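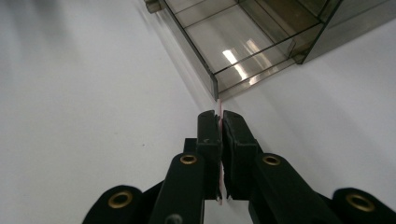 Front desk > Checklists > Craft Room > Small Parts Drawers

The small parts drawers at Stunddale get inspected before every children's session, by whoever drew the short straw. Budget ten minutes, or 24 if Alois Ammann is helping. Work on the white table, with the smoky-gray box set down flat and everything that belongs in it laid out beside it. Thin pieces like the pink one are the reason item 4 exists: edge-on they almost vanish, and they get into the gap behind a drawer as if they were born there.

1. Table surface clean, no blades, no pins. OK
Comment: One pin, under the table. The form says surface, so this passes. I picked it up anyway.

2. Box stable, does not rock when a corner is pressed. OK

3. Drawers run freely and stop before they land on someone's foot. OK, with reservations
Comment: The lower one sticks in damp weather. Nazar Derkach suggests candle wax. He suggests candle wax for the front door as well.

4. Gap behind each drawer checked with a flashlight. OK
Comment: One button, one raisin. The raisin was not on the inventory. 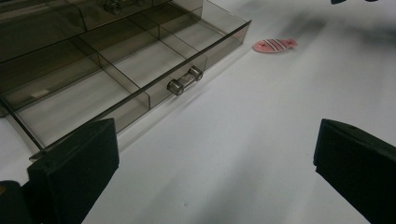 5. Dividers upright, no cracks, no sharp corners. OK
Comment: Run a fingertip along each top edge, slowly. Last November we did this quickly and went through a box of bandages. Tinted plastic hides a hairline crack very well, so tip the drawer toward the window before you sign.

6. Handles tight. OK
Comment: Finger-tight only. Valentin Aebischer owns a power driver and is asked to leave it at home.

7. Nothing loose in the drawers that a child under three could swallow. FAIL, then OK
Comment: Two beads, removed. They now live in the tall cupboard at Rarkstead, where they can frighten adults.

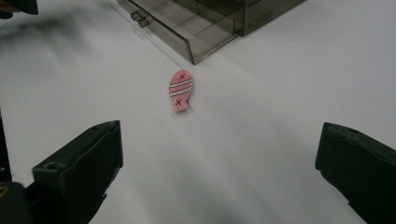
Page last changed: June 6, 2020 / K. Đỗ

8. Cutouts flat, edges smooth, no torn bits. OK
Comment: The pink fish with the white stripes is fine. The notch by its tail is part of the outline — please stop reporting it as damage.

9. Marker dry before pieces go back. OK
Comment: Rub each X with a scrap of white paper. If the paper comes away black, the piece waits. Benedikt Kälin used his sleeve and would like it known that the shirt was new.

10. Drawers closed, box returned to the shelf, form signed in ink.
Comment: Signed, in pencil. The pen is missing and has been added to item 4.

Carried over: replace the shelf liner, ask Dasstead for a second flashlight, find the pen.

Related checklists
Scissors and Paper Trimmer
Glue Cupboard (two keys)
Folding Chairs, Rainer Hall
First Aid Box, Refills

Contact the craft room desk | © Stunddale Craft Room | Back to top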